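4.2 Doorways and narrow passages (simulator)

Rev. Fri 31 July, G. Zamfir. Applies to the two-arm Sadetti model in all Zaltemen house layouts.

1. Stop short of the opening. Check both arms before you touch the base controls.

2. Look at the gripper on each side. If it is holding something, finish that job first.

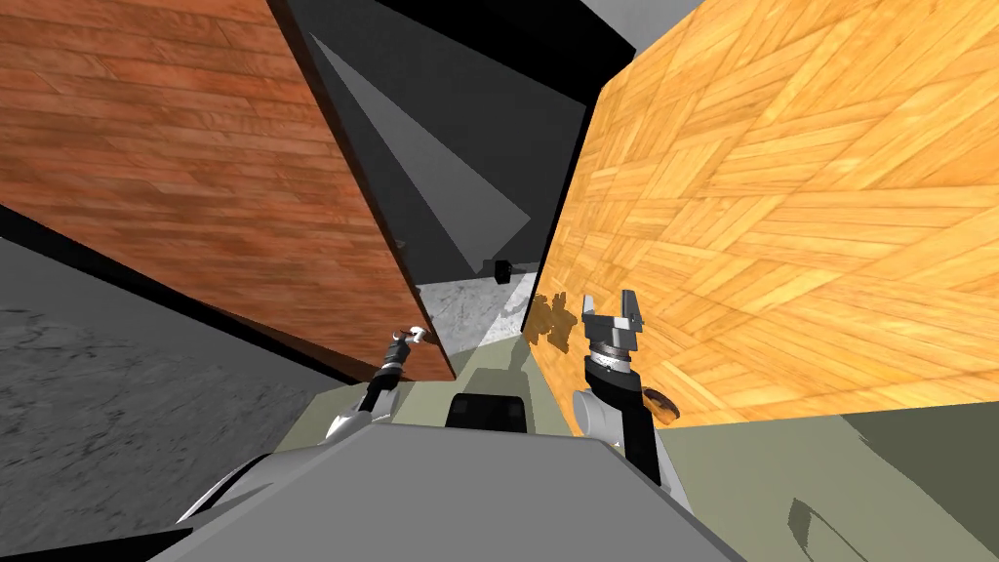

Fig. 4-3. Approach to a doorway, right gripper open and empty.

3. Bring the arms in toward the body. Walls in the simulator cost nothing to repair, which is how people pick up habits they later take to walls that do.

NOTE: Shadows and floor patches are not walls. Operators have steered around both, with great care.

4. Move forward at speed setting 2. Watch the arm nearer the wall, then the other one. 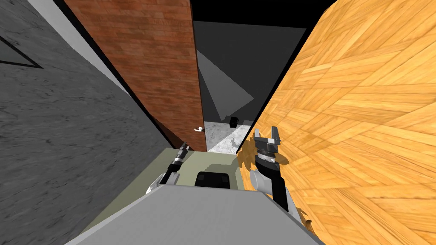 5. If an arm touches a door or a panel, press Hold and log the contact under code 134. Log it even if the arm passed straight through. Passing through wood is not a feature of the Sadetti.

CAUTION: Do not use Reset to erase a contact. Renato Maldonado reads the reset log too, and he has a free August.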